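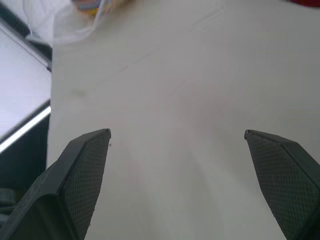
Nelu Toma writes that last time most people wanted to know one thing before they applied, whether they would be standing all day, and that the advert should say so near the top. You won't be. Every bench has a stool and you can sit or stand as you like.

Search this site Enter keywords Search

Posted in January by Elonard Workrooms

Table assistants, part-time, Oltham

Elonard is looking for people to work at the tables in our Oltham workroom. The job is sorting, laying out and clearing small household items, then wiping the table down and setting it ready for the next batch. No experience is needed. You will be shown how we do things on your first morning and will work next to someone for the first few shifts.

What the work involves

Collecting a tray from the shelves and checking it against the sheet.
Laying the items out on the tabletop in the order given.
Putting everything back in the tray when the batch is finished.
Wiping the surface, including the corners and along the edges. Crumbs and grit scratch the tops, so please use the soft cloths and not the scourers.
Noting any marks that won't come off in the table book.

A full shift is about 25 trays. Some are quick and some are fiddly – the sewing and stationery trays take longest.

Hours and pay

Shifts run from 9 am to 3 pm with a paid half-hour break. Pay is £89 a shift, paid weekly on Friday. We ask for at least two shifts a week. There is a kitchen with a kettle and a fridge, and tea and coffee are provided. Parking is limited, but the 255 bus stops outside.

Who can apply

You must be 18 or over and able to lift a light tray. Good eyesight, with glasses if you wear them, is useful as some labels are small. Please don't wear loose bracelets or strong hand cream at the tables.

How to apply

Send a short note, no more than 100 words, saying which days you can work and when you could start. A CV is welcome but you don't need one. Put "Tables" in the subject line, or hand your note in at the Skernix building reception, marked for Elonard. We reply to everyone, usually within a week.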